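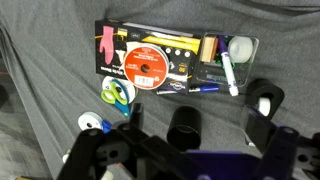 We run a stationery and craft supplies returns bench at Starmont, and management wants one of the two sorting stations moved over to an arm. I do the rosters and need to know what changes for the people on the bench. Mixed returns are the bulk of it: scissors lying across a roll of tape, a marker hanging over the side of a clear tray, a spool on top of a boxed item. Does the operator's job become feeding the arm, or clearing up after it? Classification stays at level 2 for now.
Meriem Naciri
February 4, 2019

Share (9)

Both, in our case. We put in a Navbridge cell last May. The rate on single items was 205 an hour against a target of 225. Overlapping items went to a person, so the easy picks left the bench and the awkward ones stayed. Error rates per person rose on paper and the supervisor had to rewrite the measure. Do that before startup. Also budget paid time for labelling and resets - ours was unrecorded for months and came out of breaks.
Siham Belkadi

2 comments

Clear plastic is the problem. Ask the vendor for a trial with your own trays.
Bumham

Share (2)

We use cookies to remember your settings. By continuing to browse you accept our cookie policy.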